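4. Working rules for the shared bimanual cells 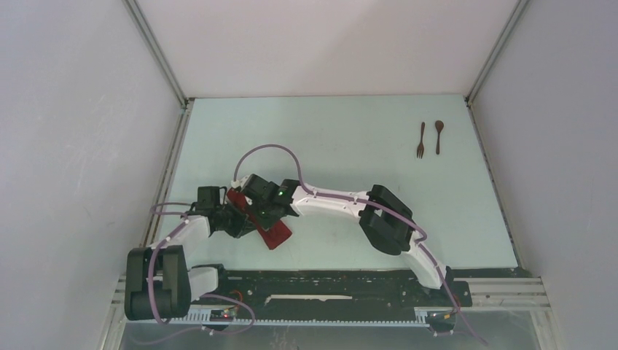

Print this page | E-mail this page

The rules in this section were drafted for the table-setting tasks and later applied to every tabletop task at the Haverell site. They cover the state of the cell before an episode, the conduct of the operator during it, and what must be written down afterwards. They do not replace the site's electrical and machine safety procedures.

4.1 Before an episode

The work surface is cleared of everything except the objects named on the task card. Objects are set down inside the reach of at least one arm, with a gap between neighbours wide enough for an open gripper finger. Cutlery placed side by side caused most of our early disputes, as operators differed on whether two pieces lying close together counted as one group. We now treat each piece as its own object and record its heading to the nearest eighth of a turn.

Cables are checked by hand with the motors off. A loop must be long enough to let the wrist turn through its full range, but must not hang over the work surface below the height of the gripper housing. Cable clips that have slipped are put back before power is restored.

4.2 During an episode

When both grippers hold the same object, neither may be opened until the other is confirmed closed or the object is resting on the surface. This rule applies to rigid and flat items alike. Travel speed with a shared object is limited to 200 mm per second. The operator keeps one hand at the stop button and does not reach into the enclosure while the motors are energized, even to right a fallen object. A fallen object ends the episode.

4.3 After an episode

Each episode is labelled complete, incomplete or void by the operator, and checked by a second person who was not at the controls. Void episodes are kept. The Neseritz group discarded theirs during the first month, and the failure rates from that period can't be compared with ours.

Figure 4. Bimanual cell with two rail-mounted arms, a red object between the grippers, and a fork and spoon on the work surface.

4.4 Results of the audit

We reviewed 857 episodes recorded up to the end of August. Of these, 84 departed from at least one rule. The most common fault was a missing second check — a paperwork matter — followed by objects set too close together. In 8 episodes a gripper was opened early on a shared object. All were labelled complete by the operator, which is why we regard the second check as the rule least suited to being relaxed.

Print | E-mail

Comments

plekard_lab: Does the eighth-of-a-turn rule apply to round items? We've been leaving the field blank for bowls.

Bayram workshop: We use a slower limit with shared objects and haven't noticed much lost time. Would like to see the audit split by task.

tidewater: The link to the task card template is broken for me.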